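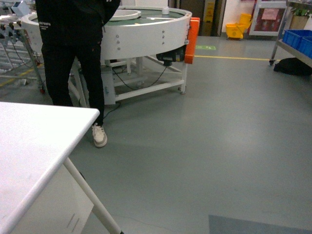 The round table and roller rack in the hall at Fliterside.

Search this site Enter keyword Go

Crate planner: what changed since the March release

The perception and planning group in Drosau has finished the third round of work on the crate stack, and version 3 of the planner now runs at Fliterside. Siv Dalen asked me to write down the main points for those who use only the interface and do not follow the code.

The biggest change is in how we estimate the pose of a crate. Until now, the software searched for the complete upper rim and fitted a rectangle to it. This worked well for a single crate on an open floor. On a rack it was weak, for the reason that another crate of the same color often stands directly behind, and the fit jumped from one rim to the other.
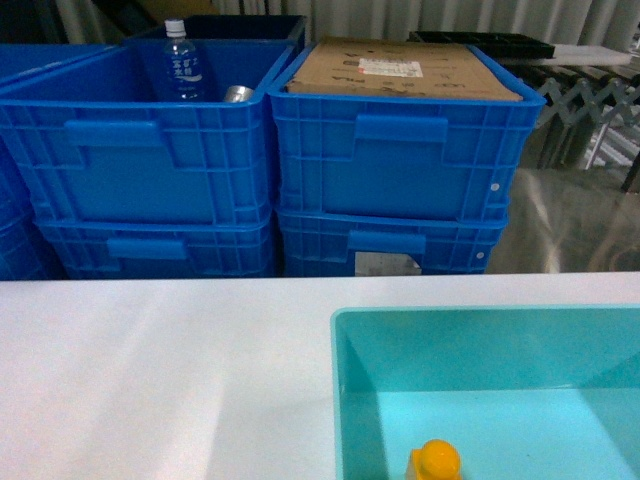 We now fit the front face first. The handle recess gives a stable feature, also when the crate is filled and the inside cannot be used. A box lying on top, or a bottle standing in a corner, used to produce false edges that the old code took for part of the rim. The new code masks everything above the rim plane before it makes the fit. Yolandi Mofokeng tested the method on 1635 recorded views and found that most of the remaining errors come from strong reflections.
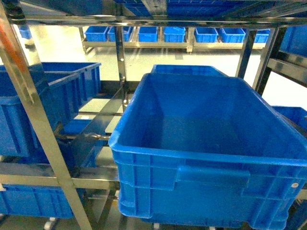 Blue crates on the steel rack, with the row of small bins on the far side.

Reflections are still our difficult subject. Polished uprights can mirror the crates, and the depth values next to them are not reliable. Olesia Onyshchenko has written a small filter which compares three consecutive depth images and removes points that do not agree. It costs a little time per cycle, but the planner no longer sees obstacles in free air so often. The filter is on by default. Please leave it on, even if your station feels slow – we are working on the speed separately.

The second change is in the planner itself. It used to treat each rack upright as a vertical box. When the camera looks down from an angle, these boxes were placed badly and good paths were refused. Uprights are now modeled as thin cylinders in the rack coordinates, and the transformation to the camera is made only one time at the end.
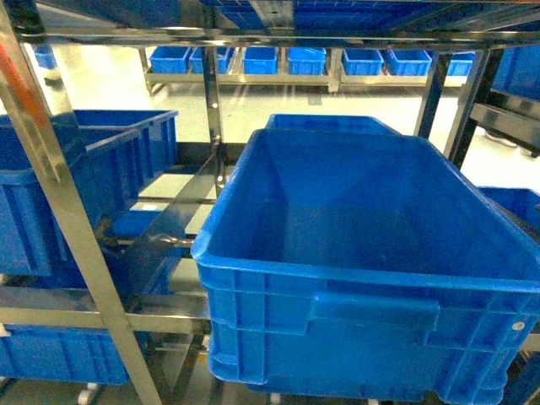
The open crate and the handle recess that the new code fits first.

For those who write their own scripts: the call for the grasp pose now returns the center of the handle recess instead of the center of the rim. Old scripts will run without an error message, but the target will be too low. Jirayu Kongkaew has put a conversion function in the tools folder, and the Srisuk team already uses it. The default approach distance is 420 mm and can be changed in the station file.

Still open are the small bins, which have no model yet, and the translucent trays. Waltraud Dreßler collects recordings of both. If your station at Dukstead has some, please send them to her with the calibration file included.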